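Unholm Services, Fendberg site
Automated table station, Room 226
Periodic safety and work conditions checklist, July

Inspected by: Getachew Habte
Operator representative: Fionnuala Ó Gríofa
Arm supplier: Hennessy
Stop circuit and area scanner: Clamer
Status codes: OK, OK with comment, ACTION, N/A

Section A. Access and guarding

A1. Floor marking complete and legible. OK
A2. Area scanner stops the arm when the inner zone is entered from either side. OK
Comment: Tested at walking pace and with a cart. The cart stops it earlier than a person does. Leave the setting alone.
A3. Scanner window clean. OK with comment
Comment: Wiped before the test. Add to the start-of-shift list, which still reads as it did when the table was worked by hand.
A4. Emergency stop within reach from both operator positions. ACTION
Comment: Position 2 was moved when the supply rack came in. From the stool the button needs a full stretch and a half turn. Operators have been standing to be near it. Relocate the button or the stool.
A5. Restart requires a deliberate reset outside the zone. OK

Section B. Arm and gripper

B1. Reduced speed active with the guard key out. OK
B2. Finger opening limited to setting. OK
B3. Finger pads free of cuts and residue. ACTION
Comment: Left pad worn at the lower corner. Replacement kit is in the cabinet but nobody on the late shift has been shown how to fit it. Maintenance used to do every mechanical job on this line — the pads are now assigned to operators, and the training record does not show it.
B4. Cable dressing clear of joints. OK
B5. Part retained on loss of power. OK with comment
Comment: Holds a filled bottle. Not tested with a paper cup, which deforms before it drops. Hennessy to confirm the grip value in writing.

Section C. Liquids and electrical

C1. Water only at the table. OK
C2. Floor outlet covered and sealed. OK
C3. Spill kit stocked. OK
C4. Written rule for who enters the zone after a spill. ACTION
Comment: No rule found. Under manual work whoever spilled it wiped it up. Three operators gave three answers when asked. Proposed text: the person at Position 1 stops the arm, takes the key, wipes the table, resets. Position 2 keeps out.

Section D. Work content and operator load

D1. Job descriptions match the work done. ACTION
Comment: Descriptions still list pouring, handing over and clearing. Current work is loading, watching, clearing faults and logging. Ms. Ó Gríofa asks that fault clearing be graded as such. Passed to personnel, outside the scope of this sheet.
D2. Rotation applied. OK with comment
Comment: Wrist complaints are down since hand pouring ended. Complaints of stiff neck and tired eyes have started at Position 2. Suggest changing over at 11 and again after the meal break.
D3. Faults logged by the person who cleared them. OK with comment
Comment: Log sheet has 100 lines and 4 were blank in the cause column. Operators say the codes do not cover "cup not found." Add a code.
D4. Operators know they may stop the arm without asking. OK
Comment: Confirmed with both shifts. The wording on the door sign ("stop only in emergency") says otherwise and should come down.
D5. Noise. OK

Section E. Table layout before start

E1. Surface clear of tools, cloths and clips. OK
E2. Bottle upright, label undamaged. OK
E3. Cup empty. OK
E4. Layout instruction current. ACTION
Comment: See closing note.
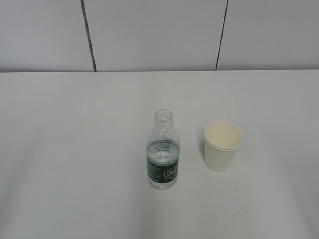

Layout is the one task at this station where operator judgment has increased since automation, and the written instruction has not kept up. It says "bottle and cup on table" and gives neither spacing nor cap state. The agreed starting layout has the bottle uncapped and filled to about the shoulder, with the empty paper cup to its right and a little farther back, leaving a gap of roughly one bottle width. Everything else stays off the tabletop. Operators on the early shift already set it this way from habit; the late shift places the cup closer and logs more contact faults. Instruction to be rewritten with Ms. Ó Gríofa and posted at Position 1. Items A4, B3 and C4 to be closed before unattended running is considered again. Signed, G. Habte.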